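About Zestanier

Zestanier is a mail-order supplier of replacement parts for mechanical clocks and domestic barometers. We trade from a single unit in Skarville, where stock is held, parts are cut and finished, and orders are made up. Most of our customers are repairers working alone or in pairs. The rest are owners who want to put one clock right and have been told the part is no longer made.

The business was set up by Bradley Hartley, who had spent his working life repairing longcase and bracket clocks and had built up a store of gut line, pulleys, suspension springs and hands far larger than he could use. The first catalogue was a typed list of 1099 lines. The current one has 2129, of which 1053 are made or finished in our own workshop. The remainder are bought in from specialist makers and checked here before they go on the shelf.

What we supply

Our main range covers English and French movements. Suspension springs are stocked by thickness, width and overall length, and we ask customers to measure all three with the old spring out of the clock. Where the old spring is missing, we can work from the weight of the pendulum bob and the length of the rod, but the result should be treated as a starting point and the rate checked over several days.

Mainsprings are listed by height, thickness and barrel diameter. The type of end must also be given. A hole end can't be swapped for a loop end without changing the barrel hook, and we do not advise it on older barrels. We don't re-blue or re-temper used mainsprings.

Clock hands are supplied in steel and brass. Steel hands are blued by heat in small batches, so the colour will differ slightly from batch to batch. Customers who need an hour hand and minute hand to match should order them together.

For barometers we supply aneroid capsules, chains, hairsprings, bezels and glasses. We do not supply, fill or repair mercury tubes, and we can't accept any instrument that still contains mercury, whatever its condition.
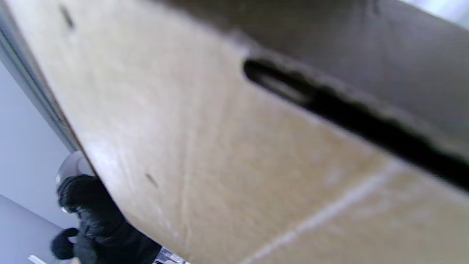 Wheel cutting is the largest part of our workshop time. Ottó Bozsik joined us as wheel cutter and is now in charge of the workshop. He cuts from the customer's own wheel where there is one, even if it is broken, and from the mating pinion where there is not. For this work we need the distance between pivot holes, measured on the plates, and the number of teeth or leaves on each part that meshes with the missing one. Full movements may be sent if the customer prefers. They should travel with the springs let down and the pendulum packed separately, in a corrugated cardboard box with enough padding on every side that nothing inside can shift when it is turned over. Cut wheels are supplied crossed out and left from the file unless polishing is asked for. Mounting on the arbor is charged as a separate job.

Materials and tolerances

Brass for wheels and plates is hard rolled engraving grade. Pinions are cut from silver steel, then hardened and tempered before the leaves are polished. Pivots are burnished. We work to the sample or to the customer's figures, and where the two disagree we will ask before cutting – this holds up a fair number of orders, and a second check of the measurements before posting will usually avoid it.

Our own reference numbers begin with the letter Z. Numbers beginning with S refer to the Steltov range, a line of carriage clock parts we took over when the previous owner retired. The drawings for that range came with it and we have kept the original sizes, including the few that are not in round metric figures. Ryu is our name for a set of platform escapement adaptors, sold in 12 sizes, which allow a modern platform to be fitted without drilling the original plate.

Orders and enquiries

Stock items ordered before two in the afternoon are normally sent the same working day. Workshop items are quoted individually and are taken in the order in which the parts reach us. The workshop is closed throughout August. Stock orders are still sent during that month, but measurements and drawings will not be looked at until September.

Unused stock parts may be returned in their original packet. Springs that have been unwound from their retaining ring, and anything cut to a customer's figures, can't be taken back.

We do not have a trade counter. Customers who wish to bring a movement in person may do so by arrangement, and should write beforehand with the maker's name, the type of movement and a short note of the fault.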